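Night Guards and Teeth Grinding: Common Questions
Jisach Dental

How do I know if I grind my teeth?
Most people grind in their sleep and find out from a partner or from us. Signs include a sore jaw in the morning, dull headaches near the temples, flattened or chipped edges, and teeth that hurt with cold drinks.

Is a store-bought guard good enough?
It can help for a short time. The boil-and-bite kind is softer and bulkier, and heavy grinders tend to chew through it. A custom guard is made from a scan of your teeth and stays in place better.

How long does a custom guard take?
Two visits. We scan your teeth at the first one, and the guard is back from the Sial lab in about 7 days. At the second visit we check your bite and trim any high spots.

Will it feel strange?
For the first few nights, yes. You may drool more than usual or wake up and take it out. Put it back in if you can. If it still pinches after a week, call us for an adjustment. Adjustments are free for 90 days.

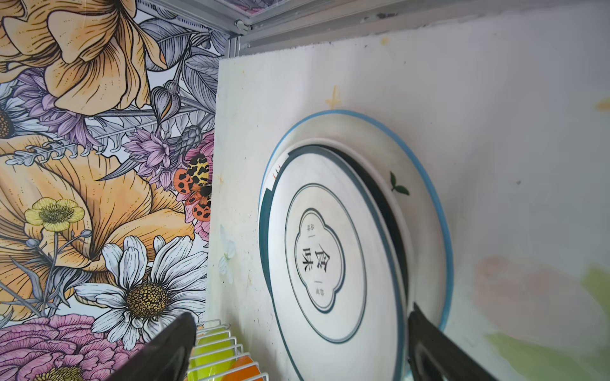 Can I eat or drink with it in?
Water is fine. Take it out for everything else, including a late snack, and brush before you put it back.

How do I clean it?
Rinse it in cool water when you take it out and brush it gently with a soft brush and a little dish soap. Toothpaste scratches the surface. Hot water will warp it, so keep it out of the dishwasher. Let it air dry before closing the case.

Does insurance cover it?
Some plans pay part of the cost, and others treat it as an upgrade. Our front desk can check before you schedule.

Which office do I go to?
Scans are done in Arnau and Kustico. The Kustico office closes at noon on Friday. Bring your guard to every checkup so we can look it over for cracks.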